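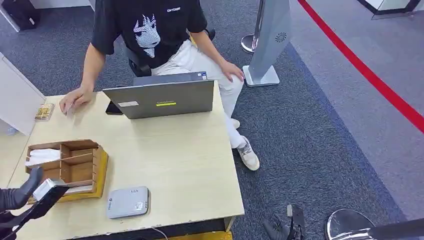
Page 40

Section 7: Setting out your desk

Now for the fun part! The desk is up, the chair has been adjusted, and you get to decide where everything lives. Allow a good half hour and put some music on.

You will need: your laptop, the cardboard organiser tray, a soft cloth, and whatever small things you reach for all day long (phone, tissues, pens, cards).

1. Wipe the desktop with a barely damp cloth and let it dry completely. Pale wood shows rings and smudges quickly, so it's a lovely habit to get into.

2. Sit down and roll in until your feet are flat on the floor and your knees have room to swing sideways. If you have carpet, try rolling back and forth a few times, as castors settle into the pile.

3. Open the laptop and set it at least 50 mm back from the front edge. Rest one hand on the desktop beside it. Your shoulder should stay loose!

4. Stand the organiser tray to one side of the laptop, close enough to reach without leaning.

5. Fill the tray. Tissues do very well in a back compartment, where you can pull one out without looking. Keep the front for the things you use most.

6. Put flat things down last, and leave a hand's width clear around them.

Note: The compartment walls are thin cardboard and lift out if you want one long space for rulers or a charging lead. Clyde Halvorsen in our workshop keeps his entire tea collection in his, and it fits beautifully.

CAUTION: Do not slide a phone under the laptop while it is charging. Both can get warm.

CAUTION: Keep drinks away from the tray. Wet cardboard goes soft and won't recover.

Left-handed? Swap the sides over in steps 4 and 5 and carry on as before.

Replacement trays: ask for part 155. For fitting the cable clips, turn to Section 8.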